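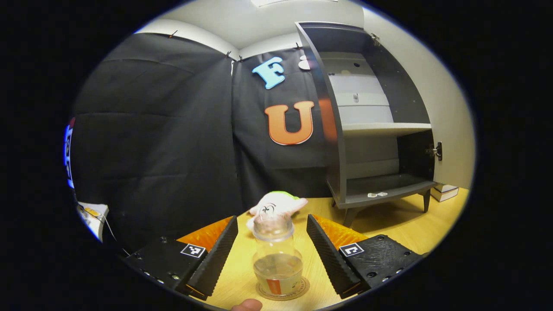
I started keeping cold tea in jars in January, when the kettle at Skevorbridge packed up and I was making one big pot a day on the hob. I have carried on with it. An 800 ml pot does me two mugs in the morning and the rest goes in the fridge with a slice of lemon.

The one thing I would say is to use a coaster. I ruined the top of the old table in Durnness by putting wet jars straight down on it, and it took 80 grit paper and most of a weekend to get the rings out. Cardboard coasters are fine. They go soft in the end and then you get another. I bought a pack of 100 from Mtshali and I don't expect to need more for years.

The other job this month was the shelves. The tall ones from Sumitz went to my sister, so anything I want to hand now has to live on the table or go in a box. I filled 11 boxes, mostly paperbacks.
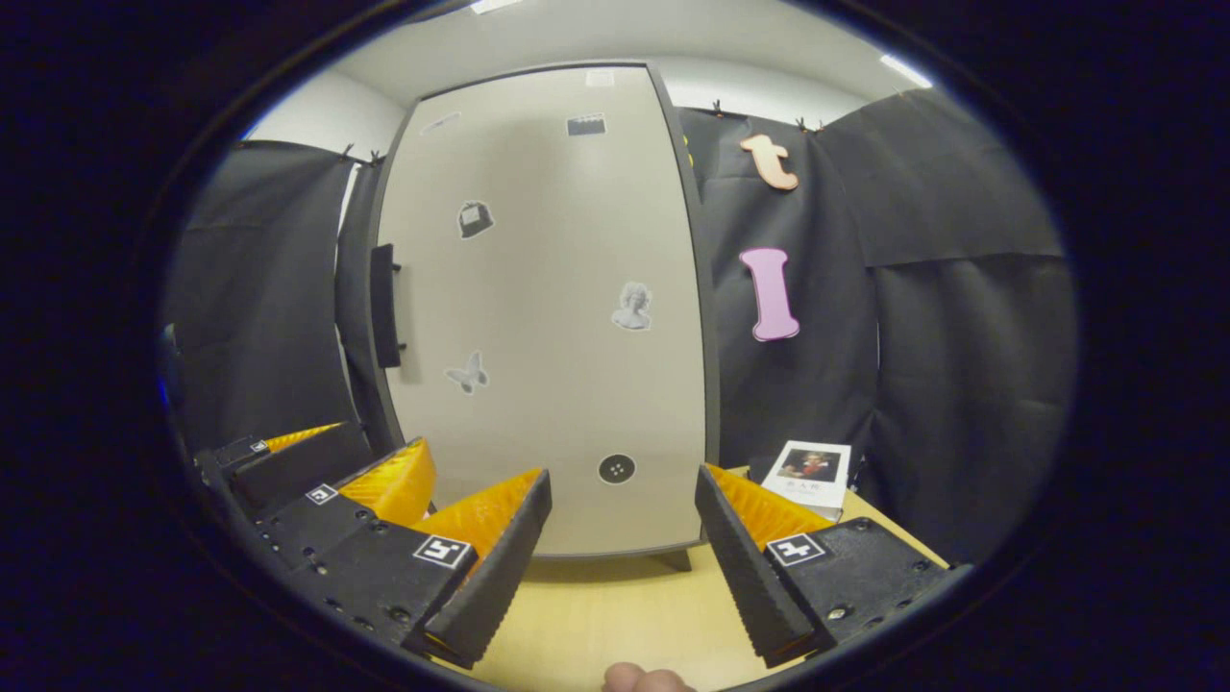
Page last changed: 6 February 2019

I did leave a book out, the small one with the white cover and the portrait on the front. It stands up by itself, so it takes hardly any room. My Chinese is still slow and I get through a page or two in an evening with the dictionary.

Next is the curtains. Black ones show every bit of fluff and I have run out of sticky roller. I will do them when I have bought another.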